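Home Skills 4, Session 6: Folding, and What It Does and Doesn't Buy You
Handout by Grethe Bach
7 min read

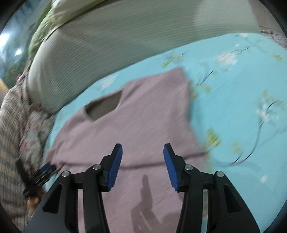 Fig. 1. Pink T-shirt spread on a patterned sheet. One corner of the shirt is turned over.

Read this before class and bring a T-shirt you wear. A clean one, please. Last term's group brought their best ones, which taught us how to fold shirts that hardly ever get folded.

1. What folding is for

The textbook (Bergþóra Vídalín, The Quiet Cupboard, chapter 7) gives folding a great deal of credit. According to Vídalín it saves space, prevents creases, lengthens the life of the cloth and calms the person doing it. I am willing to go along with the first claim, part of the second, and neither of the others until somebody shows me some evidence. The book offers a letter from a reader.

Space first. A folded shirt takes a predictable shape, so you can stack it or stand it in a row. A shirt dropped in a drawer takes whatever shape is left. The amount of cloth is the same either way, and a really determined person can press a heap down quite far. What you gain is being able to find the gray one without pulling out the rest.

Creases next. Folding makes creases. It makes them in straight lines, in places you picked, and most people find those easier to live with than the crumpled kind. If you want no creases at all, use a hanger, and then expect to hear from the people who say hangers stretch the shoulders. They have a point with heavy knits. With an ordinary T-shirt I have never been able to see it, and I have looked.

2. The surface

Vídalín wants a hard table at hip height. Fine, if you own one and it isn't covered in mail. Most folding at home gets done on a bed, as in Fig. 1, and a bed works. It has two drawbacks. It is low, so your back will complain before you reach the end of the basket, and it gives when you press, so a sharp edge is harder to get.

A sheet with a busy pattern, like the flowered turquoise one in the figure, sometimes gets blamed for bad folding. Sólveig Damgaard's course in April told students to lay down a plain towel first so the edges of the garment would stand out. I tried it for a week. The towel slid around. A dusty pink shirt on turquoise is easy enough to see, and if you are folding a flowered shirt on flowered bedding you can find the hem with your fingers.

Kneeling beside the bed helps some people. Others sit. Sit if you like.

3. Flattening

Nearly all bad folds start here, and most printed instructions skip it or give it one line.

Lay the shirt front down. Whether it must be front down depends on the method, and teachers get oddly heated about it. For the fold we use, front down means the front ends up on the outside. If you can live with seeing the back of your shirt, start the other way.

Take the shoulders and give one good shake before you lower it. Then run your palms from the middle out to each side. Do the body before the sleeves. Check the corners last: a corner that has turned over, like the upper right one in the figure, has to be opened out, or you will fold it in double and spend the next few minutes wondering why one side is fat.

Look at the neckline too. On a crew neck laid flat you can see into the opening to the layer of cloth underneath. The two layers should sit one over the other. If the lower one has drifted sideways, the side seams have drifted with it, and the whole thing will come out twisted however carefully you go on. Some shirts were cut crooked at the factory and will never line up. Give those one try.

4. The fold we will practice

a. Bring one side in toward the middle, so that the new edge runs straight from shoulder to hem.
b. Turn the sleeve back so it lies along that edge.
c. Repeat on the other side. You should have a long strip, the same width top and bottom.
d. Fold the hem up, stopping a little short of the collar.
e. Fold in half, or in thirds if you want it to stand up in a drawer.

Step d is the one people argue with. If you bring the hem all the way to the collar, the collar makes a ridge, the next fold climbs over it, and you get a lump. Stop short.

You will hear of the "two-second fold," the one with a pinch and a flick. I can do it. It takes me two seconds when the shirt is already perfectly flat, and the flattening is never counted. Rochelle Kasprzak will demonstrate it at the end of class for those who want to see it, and I have asked her to start from a shirt out of the basket.

5. Folding boards and other purchases

Several of you asked about boards. I borrowed two, a Zaltari and a Brultness. Both are hinged panels: shirt goes on, panels go over, shirt comes off as a rectangle. They do what they say. They also need a place to live, and both had to be wiped before use after a stretch on top of my wardrobe.

My objection is to the sums printed on the box. The Zaltari claims its owner will save 978 minutes a year. No household size is given, no number of shirts, and no word on what the buyer was doing before. I wrote to ask. The reply thanked me for my interest and offered a discount on a second board.

A board is worth having if you fold the same kind of garment in large amounts, or if your hands make the small movements hard. For anyone else, a magazine laid in the middle of the shirt gives you the same width every time. Slide it out before step d. You'll forget once.

The Wudusano drawer dividers are on the supply list by mistake. Please don't buy them for this class.

6. When not to bother

The book has no section on this, so I am adding one.

Pajamas that go back on the same night. Cleaning rags. Anything a small child is going to dig through for the dinosaur one. Socks may be paired, and if you don't pair them, the cost is a short search in the morning. Fitted sheets we take up in session 7, where I will set out the case for the pillowcase method (put it in the pillowcase).

As for calm: Hanne Vídalín, who helped test the exercises for the book, told our group that she found folding soothing on days when she was already in a good mood. I thought that was a fair result, and I would like to have seen it printed.

Homework

Fold the same T-shirt on a bed and then on a table. Note which came out flatter and whether you would bother with the difference. Leave both folds in a drawer overnight before you judge. Then put the shirt on and see if the fold lines still show by lunch.

Half a page is plenty. Hand it in at the Toft room, in the tray by the door, by Saturday, May 13, 2023. If your result disagrees with this handout, write down what you did and bring the shirt.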